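Learning to write letters again

Sunday, June 3, 2018

In April I received a letter from my old neighbour, Zdzisław Tomaszewski. It was a real letter, with a stamp and his small handwriting which leans to the left. He is living in Omeo now and he does not like the telephone. I read it standing at the mailbox, and then I was ashamed, for I could not remember when I last wrote to anybody by hand.

So I decided to answer him in the same way. It took me 4 evenings. The first evening I only looked for a pen. The second evening I wrote one page and found that my hand was aching, as if I had been carrying shopping bags. At school we had to copy whole poems and I never felt any pain, but I was eleven then.

The other difficulty was the language. Zdzisław and I have only English in common, and on the computer the red line tells me when I make a mistake. On paper there is no red line. I wrote "neighbour" in three different ways before I took the dictionary from the shelf. My friend Shu-fen Tu told me to leave the mistakes in, that they are the colour of a letter. I corrected them anyway.
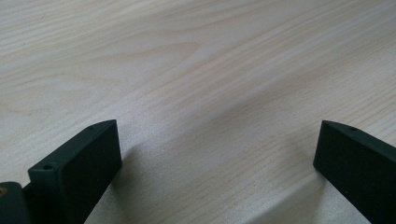 What to say in a letter is a bigger question than the spelling. When I send a message, I write one thing and wait for the answer. In a letter you must guess what the other person would ask, and answer it before he asks. I looked for a long time at the grain of the wood, at the place where the lines bend into wide curves before they become straight and close together, and I thought that my first page was going the same way. It wandered a lot at the beginning, through the weather and my knee, and only later it went in one direction. I kept the wandering part. Zdzisław has always liked to hear about the weather.

In the end I had 580 words. I know this number as I typed the letter afterwards to keep a copy, which Shu-fen says is cheating.

His answer came after two weeks. He wrote mostly about his tomatoes, and at the bottom he asked how is my knee. I have already started the next letter, and I bought a better pen for it, a blue one.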